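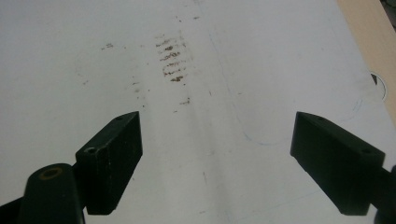 Smudges and specks on the white sheet.

May, late evening

Feet hurt. Vesak is over for the year and I want to get some of it down before I forget, because last year I wrote nothing and then couldn't remember how much rice we used.

Up at 4:30. Bathed, put on the white shirt and the long white skirt, and drove over to Batgate with the car windows down. The parking lot already had a good number of cars in it. Chaminda Weerakoon was at the kitchen door with the gas burners going and the first pot of water nearly at a boil. He had slept in the hall. I told him he was too old for that and he told me to start on the onions.

We had promised 700 meal packets for the dansal, free to anyone who came up the drive, temple people or not. Rice, dhal, potato curry, green beans, a spoon of coconut sambol. Same as last year except no eggplant, which went soft and brown by noon and got left in the boxes. Shanthi Uddin had done the shopping and the bill came to $2,653 with the boxes and the juice. Donations covered most of it. The rest came out of the roof money and will have to go back in before fall.

There was a small argument at seven over the dried fish. Shanthi had bought two bags for the sambol. Chaminda said no fish and no meat in anything served on Vesak, and Shanthi said her mother always put it in and the monks at home ate it. Both of them are right as far as I know. The monks are allowed to eat what they are given, with some exceptions, and plenty of families cook fish. But the sign at the end of the drive said vegetarian, I painted it myself, and people would be eating on the strength of that sign. So the fish went in the trunk of my car, and now my car smells of it.

Nazma Sivakumar came at eight with her two girls. They are not Buddhist, she just likes to help, and we had them over for nothing in return at Ramadan, which she pointed out. I must remember that next spring. She asked whether the boxes were fine for her own family to eat from. I read her the stock powder label and neither of us could say what half of it was. We made one small pot of dhal without it and I marked the lids with an X. I couldn't taste any difference and would leave the powder out altogether next year.

Precepts at nine. Thirteen of us took the eight precepts for the day, meaning no food after noon. I took them too and then stood in a kitchen handing out lunch until three. It was harder than I expected. At 11:40 Tania Fakir put a plate in my hand and stood there until I finished it. Rice and dhal, too fast, with no time for the beans. After that only water and black tea with a lot of sugar.

The talk was on giving. The young monk gave it in English for the first time, reading from a paper, and he was nervous. He said the gift is the same size whether or not the person says thank you. I thought about that later when a man took four boxes, looked in one, and asked if there was any chicken.

The line started before eleven and went down past the mailbox. Some people had come from the bus stop after seeing the flags. A woman in a nurse's uniform took a box and asked what the day was for. I said the birth, the enlightenment and the passing of the Buddha, all on the one full moon. She said that was a lot for one day. She came back for a box for her son.

We ran out of dhal at 1:15 and rice at 2:00. Chaminda put on another pot and scorched it. The last people got mostly potato.

Lanterns at dusk. The children had made them out of tissue paper and split cane, and six caught the wind and tore before they were lit. Anwara Cassim had tape in her purse. The big one over the gate leans to the left and has done so since it went up, but it looked good in the dark. I sat on the steps for the chanting and I think I slept through part of it.

Home at ten. Washed the white skirt twice and the turmeric is still there – I'll try sun and lemon.

For next year: two more bags of rice. Bigger dhal pot, borrow the one from Anwara's sister. No stock powder. Put the juice on ice the night before. Ask somebody under forty to carry the burners.

Still have the fish. I'll give it back to Shanthi when I see her. The fast ends at sunrise and there is half a loaf of bread, so toast.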